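The Kettle at Hesudon

My aunt left me the bakery, and with the bakery she left me the debt of 1007 dollars to the Vukčević mill, written in pencil on the wall beside the flour bin. I did not know about the second thing until I moved the bin.

I came to Hesudon in January, when the harbour was closed with ice and the bus from Bikimen took eight hours because of the snow. The key was under a flowerpot. Inside, everything was the colour of old bread. There was a kettle on the stove with water still in it, and a cup next to the kettle with a dry teabag, as if she had gone to answer the door.

I had never baked anything. In the city I kept the accounts for a company which sold curtains, and I was good at it, and I was tired. I slept the first night in my coat on the bench by the oven. At four in the morning somebody knocked.

It was an old man in a grey parka. He had a pillowcase folded under his arm.

"Two rye," he said.

"We are closed," I said. "My aunt has died."

"I know. I carried the coffin." He looked past me at the cold oven. "So when will there be rye?"

I said that I did not know. He nodded and went away, but he left the pillowcase on the counter, and I understood that I was expected to fill it.

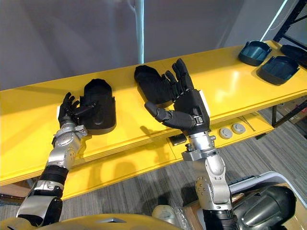
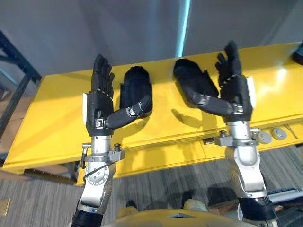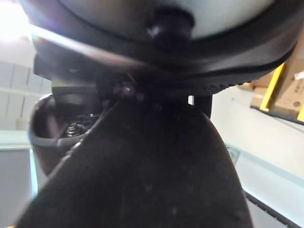
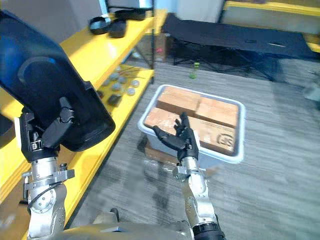
Hands over the yellow table in the first two; the black tray is in the last.

The recipe book was in the drawer with the candles. She had written it for herself only. "Flour as usual. Water until it is right. Wait." On one page there was just the word "patience", underlined so hard that the pencil had gone through the paper. I called the mill and asked the woman in the office what my aunt meant by flour as usual. She laughed, and then she was quiet for a moment, and then she told me: dark rye, the coarse one, 37 kilos on the first of each month.

"And the debt?" I asked.

"What debt?"

"It is on the wall."

"Oh, that," she said. "That is from my grandfather's time. Your aunt liked to look at it."

My first loaf did not rise. The second one rose on the left side and stayed there, like a hill with a house missing. I ate it anyway, standing up, with too much butter, and I looked out at the ice. A truck with PLURUS painted on the door was trying to turn around in front of the post office. It went forward and back, forward and back, for so long that I finished the loaf's whole good side.

In the evening I fed the starter, which lived in a jar wrapped with a sock. It smelled of apples and something worse. I had the feeling that it did not trust me yet. I told it about the curtains, the bus, the man with the pillowcase. I left the lamp on for it, I am not sure why.

The knock came again at four, eight days later. I had been awake since midnight - the oven was hot, my sleeves were full of flour, and on the rack there were two rye loaves, nearly the same size.

He pressed one of them with his thumb. He smelled it. He put both into the pillowcase and counted his coins onto the counter.

"She made them darker," he said.

"I know," I said, although I did not.

He was already at the door when he turned around and pointed with his chin to the wall beside the flour bin.

"Don't paint over that," he said, and went out into the snow.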